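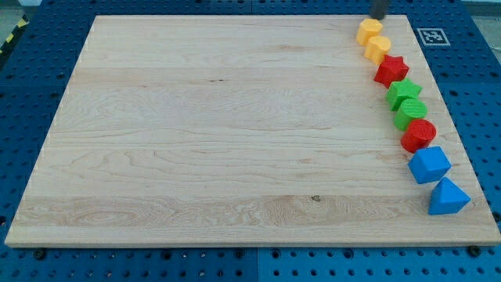
Ordering tasks have been the weak point of our instruction-following policy since the first release, and the April update from the Ellham lab covers a change to how we train for them. The old policy received the full instruction at every step and had to infer from the camera view how much of it was already satisfied. With two or three blocks this worked. With longer rows it lost its place, most often where a color came up a second time. The current block set is a fair test of that: a row can run yellow, yellow, red, green, green, red, blue, blue, with a red star in one position and a red cylinder in the other, so color alone does not identify a block and neither does shape.

The new method, which we are calling Furnero internally, splits the problem. A small planner reads the instruction once and writes out an ordered list of targets, each with a shape, a color and a neighbor. The policy then sees only the current target and the one before it. A separate check compares the view with the list after each release and either advances the pointer or holds it. The policy network itself is unchanged, and it was fine-tuned on 100 demonstrations relabeled in the new format.

We ran 34 instructions the policy had not been trained on, first with the old conditioning and then with the new one. The old version finished three. The new version finished 20. Most of the remaining failures were contact errors: a block nudged its neighbor during placement, the gap between them opened, and the check held the pointer until the run timed out. Curved rows had more of these than straight ones. Timeouts are set at about twice the median demonstration length, and we have not tuned that value.

Barrett Ambrose is now working on a recovery behavior that closes small gaps before the check runs. The relabeling script and the list of test instructions are in the Londirport repository under the ordering branch. Groups using an earlier checkout should regenerate their target lists, as the neighbor field has changed format.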